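Home | Notebook | Materials | Contact

Privmont workshop notebook
Thursday, July 29, 2021
Entered by the author, play table bench

Fishing game back out on the long table. Wanted to get on with it since the February entry, when we only had the fish and a washing-up bowl, and it is so much nicer with proper kit! Set up across the join between the two table sections, white wall behind, which makes the colours easy to tell apart.

Kit for this round: the blue tray from the Lullby box, toy fish in pink and green, one net, a lime-green bucket and a pink bucket. The plan is colour sorting. Pink fish to the pink bucket, green fish to the green bucket. Simple rule, and a very small child can hold on to it (I think - to be tried).

Tray is 356 mm by 290 mm inside, measured with the steel rule. I had it down as bigger. Low sides are the best thing about it, the net can come in at a shallow angle and slide under a fish without catching the rim. The old bowl made you go straight down and the fish just skated off round the side.

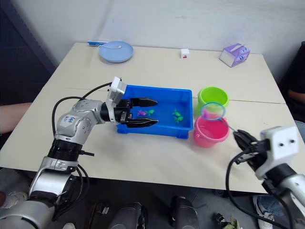 Blue tray, fish, net and the two buckets on the long table.

Buckets to the right of the tray, green one further back. I tried them on the left first and kept reaching over my own arm. Would like to try one either side for left-handers, so leave space when you lay it out.

Water: 35 mm was too much for this tray, it slopped the moment anyone leaned on the table. Much shallower is better and the fish still move about enough to be fun. Fill the tray after it's on the table, please, I carried it full once and that was plenty.

Things I want to look at with the net. The hoop is a good size, takes a fish with room to spare, and the mesh is so fine you can see straight through it to whatever is underneath. Lovely for aiming. I did wonder if a fine mesh would drag, and it does a bit if you rush. Tip the hoop, go slowly, lift. The Velden net in the drawer has a coarser mesh and a deeper bag, and fish get tangled in it, so I'm keeping this one for the tray.

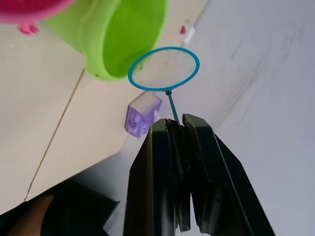

N. Admasu

Handle is thin, teal, with a little knob where it meets the hoop. For small hands I'd like it fatter. Idea: a sleeve of foam tube, pushed on from the bottom end and stopped short of the knob. There is an offcut in the foam bin that might do. Must be something that dries out overnight or it will smell by the end of the week.

Emptying the net is the fiddly part and also the part I enjoy most. Hoop over the bucket, roll the wrist, fish drops. If it sticks in the mesh, a tap on the bucket rim sorts it.

Still to do: foam sleeve, second net, more pink fish (the greens outnumber them and the sorting comes out lopsided). Try it with a timer as well. Spare fish are in the stores under 3,468, top shelf.

Recent entries
Stacking cups, second attempt
Drying rack for bath toys
Foam bin: what is in it
Velden net, first notes
Table heights for under-fives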